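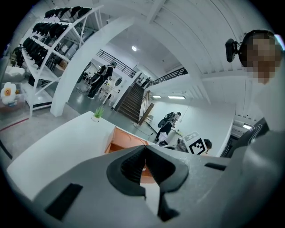 Wrist camera view, Treveck room. Marker placard at lower right, stairs in the background.

Ticket 2704
Project: Pusico
Component: trajectory recovery, handheld gripper
Opened: September 2022
Severity: blocks training
Status: closed, with one follow-up item

Summary

Trajectories recovered from the Treveck session do not share a common scale or a common floor plane. The export step rejects most of the session. The same gripper, firmware and settings give usable trajectories on the Lagos data.

Report

The session has 213 demonstrations. More than 200 are rejected by the export check with "scale inconsistent with map". The rest pass, but replaying them on the arm in simulation puts the gripper below the tabletop at the end of each reach. The shape of the motion looks correct. The size does not.

Processing was done with Greltusik, default profile. The mapping clip was recorded first and all demonstrations were localized against the resulting map. Scale is taken from the printed marker, and the marker size in the config matches the print.

Expected: gripper path in meters, height above the floor stable between demonstrations.
Observed: scale differs between the mapping clip and the demonstrations, and also drifts inside the mapping clip.

Triage

Checked the intrinsics first. The fisheye calibration loaded for the session is the one made for this camera unit. Reprojection error on the calibration board is the same as it was in January. Recalibrated anyway with a new board recording. No change in the number of rejected demonstrations. Calibration ruled out.

Checked time alignment between the inertial data and the video. The offset is constant over the whole mapping clip. A deliberate shift of the offset in either direction makes tracking worse, so the value in the config is close to right. Ruled out.

Checked the gripper mask. The gray body and the black fingers take up the bottom of every image and move with the camera. If the mask is missing or too small, the tracker treats them as a fixed part of the world. The mask file was present, but it had been drawn with the fingers open. With the fingers nearly together, the tips extend past the masked region, and the ridged pads supply a large number of strong corners at zero apparent motion. Redrew the mask to cover the full finger travel. Tracking loss during fast turns went down. Scale error stayed. Partial cause only.

Reply from the recording side

Asked whether other people were in the room during the mapping clip. Answer: yes. Other operators wearing backpack rigs were walking through the same space, and the counter area was shared.

Asked how the marker was mounted. Answer: it was on a placard and held upright by hand. No stand had been packed. The person with the placard stayed in the same part of the room but was not asked to keep still.

Asked whether the Lagos recording was done the same way. Answer: no. In Lagos the marker was taped flat to a table before mapping and left there until the last demonstration.

Analysis

Greltusik assumes that every detection of the marker refers to the same fixed pose. It uses the marker for two things: the metric scale of the map, and the origin and up direction of the exported trajectories. If the marker moves between detections, the solver has to explain that motion somehow, and it does so by stretching the camera path. The inertial term should resist this, but in the default profile the marker term carries a much higher weight.

To confirm, the mapping clip was run with the marker term disabled. The map came out in one piece. The stairs, the railings and the shelving were straight and consistent when seen from both ends of the room. The marker detections were then placed in that map afterward. They do not fall on one pose. They form a small cloud, with a slow tilt forward through the clip and a clear step partway through, where the placard was apparently lowered and raised again.

The walking operators are a smaller problem. Points on people were mostly thrown out by the outlier test. They matter when a person passes close to the camera and covers a large share of the view. The white walls and plain floor give few corners there, so clothing and rigs may carry most of the tracked points for a short time. The log shows short bursts of low inlier count that match these passes.

Cause

Main: marker not fixed to the room, combined with a solver weight that trusts it over the inertial data.
Contributing: finger mask too small; people moving close to the camera during mapping.

Fix applied to the existing data

Re-recording was not possible on the current schedule. The following was done on the recordings as they stand.

Step: run the mapping clip with the marker term off and inertial scale on. Wait for the inertial initialization to settle before keeping any keyframes. The opening part of the clip has little acceleration and gives a poor scale estimate.

Step: use the new mask for the mapping clip and for all demonstrations.

Step: add a person mask to the mapping clip. An off-the-shelf segmentation model was used, with the mask grown outward to cover the backpack rigs. Without the extra margin the outline of the apparatus leaks corners into the map.

Step: use the marker for scale only within short windows, where the placard can be treated as still. Each window gives its own scale estimate. Take the median and compare it with the inertial scale. The two agreed within the tolerance of the export check.

Step: set the up direction from gravity and the height from a plane fitted to the floor points. Ignore the marker pose for both.

Step: localize all demonstrations again against the new map and export.

Result

Of the 213 demonstrations, five are still rejected. All of the remaining failures are tracking losses at the start of the clip, where the gripper is held close to the white counter and there is little texture in view. They have been dropped from the training set. No further work is planned on them.

Height above the floor is now stable between demonstrations. In the simulated replay the gripper ends its reach at the tabletop and no longer passes through it. The policy was not retrained as part of this ticket, so nothing can be said here about its effect on task success.

The Lagos data was put through the same steps as a control. Its trajectories changed by less than the export tolerance, which supports using the new profile for both sites.

Limits

The window method needs enough camera motion inside each window for scale to be observable. An operator who stands still and only looks at the marker will produce windows that pass the stillness test and give a useless scale. The script now discards windows with low parallax, but the threshold was set by hand on this session.

The inertial scale was good here partly due to large arm motions in the mapping clip. A slow, careful walk would probably have done worse.

Changes to the recording instructions

Tape or clamp the marker to something that does not move. Do not hold it.
Leave it in place until the session is over. If it is bumped, record a new mapping clip.
Keep other operators out of the room while mapping. They may come back for the demonstrations.
Open and close the fingers fully at the start of the mapping clip so the mask can be checked.
Note the print size on the back of the placard.

Follow-up

Greltusik should warn when marker detections disagree with a single fixed pose. At present it reports a low final error in this case, as the path has absorbed the motion. Feature request filed with a short extract of the mapping clip and the config. Link to be added to this ticket when the request is accepted.

Closed. Reopen if a session recorded with a fixed marker shows the same rejection message.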